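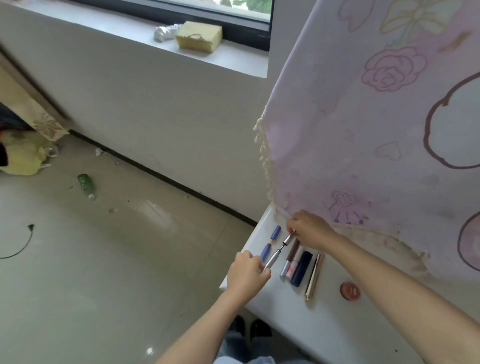 Kivitz Twist-Up Brow Pencil: Long-Term Wear Review

August 2024

The Kivitz is a mechanical brow pencil with a twist-up core, sold in three shades. I bought the middle one, a gray-brown, with my own money and used it on most mornings for 17 weeks. The pencils I compared it with were the Korkmont Fine Line, which I have used for years, and the cheaper Wukham stick.

Core and mechanism

The core is an oval, narrow enough on its short side to draw single hairs. One full turn of the base pushes out a little under a millimeter. The core retracts, which the Wukham does not do. Retraction got stiffer after the first month but never jammed. There is slight side-to-side play when the core is fully extended, so keep it short. I broke it once by ignoring this.

The formula is on the hard side. It needs two or three light passes on bare skin and drags over anything tacky. Over set powder it goes down evenly. In a cold bathroom the first stroke is often faint, and a few strokes on the back of the hand fix that.

Wear

I tested wear by drawing one brow with the Kivitz and the other with the Korkmont, then swapping sides the next day. Office days gave no visible difference at 8 hours. On humid days the Korkmont lost its tail first. Neither survives a towel. The Kivitz comes off with ordinary cleansing milk; micellar water takes more rubbing than I like around the eye.

Color shift was small. The gray-brown warms up slightly over an oily sunscreen – anyone with ash hair should go one shade cooler than the chart suggests.

Spoolie

The brush on the other end is the weak part. The bristles are dense and soft, fine for blending but too limp to lift coarse hairs. By week 10 they had splayed and the cap no longer went on without catching a few of them. I now use a separate Kováčik brow brush and leave that cap alone.

Refills

Refills cost a little over half the price of the full pencil. The old cartridge pulls straight out and the new one clicks in. The printed shade name is on the cartridge only, so throw nothing away until you have noted it. My first cartridge lasted 131 days of filling in the tails and one sparse patch. Someone drawing a full brow should expect much less.

Verdict

Good core, good hold, poor brush. I will keep buying the refills. If you rely on the built-in spoolie, the Korkmont is still the better pencil.

Reviewed by Eylül Öztürkmen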